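A Wet Morning with the Path Robots of Drisby

The open day at Manninen began at 9 in the morning, and by that time most of the visitors had already given up on their umbrellas. We stood under the roof of the old bicycle shed in Drisby park, drinking coffee from paper cups and looking at a screen on a folding table.

The company builds small outdoor machines that inspect walking paths. The model we came to see is called Tenov. It goes at walking speed, looks for cracks and fallen branches, and sends a report to the town's maintenance office. Since last April it has covered 579 kilometers of paths here and in the neighboring town of Jerkley.

Kalevi Pitkänen, who leads the field tests, did not try to sell us anything. He spoke for 20 minutes, mostly about weather. Snow is easy, he told us, if it is not deep. Bright sun in the evening is difficult. Rain on the lens is the worst, and he has spent two winters on it.
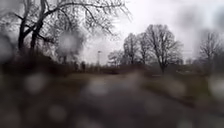
A person who walks in rain wipes his glasses and continues. For a machine the question is when to trust what it sees. Tenov compares the camera with a second sensor that measures distance, and when the two disagree for too long it slows down or stops. Pitkänen admitted that the first version stopped so often that people in the park reported it as broken.

The present version is more patient. It keeps to the path by its edges, the line where the pavement meets the grass, and it does not need a sharp picture for this. Finding a crack is another matter. On such days the report simply marks the section as "not inspected", and the robot goes there again later. I liked this modesty – many machines would rather guess.

One visitor asked why they do not put a small wiper on the camera. They tried it, Pitkänen answered, and the wiper collected leaves. Now they are testing a short burst of air, but it uses more battery than he would like. The new part should be ready before autumn, and the team plans to try it first in Jerkley, where the paths are steeper.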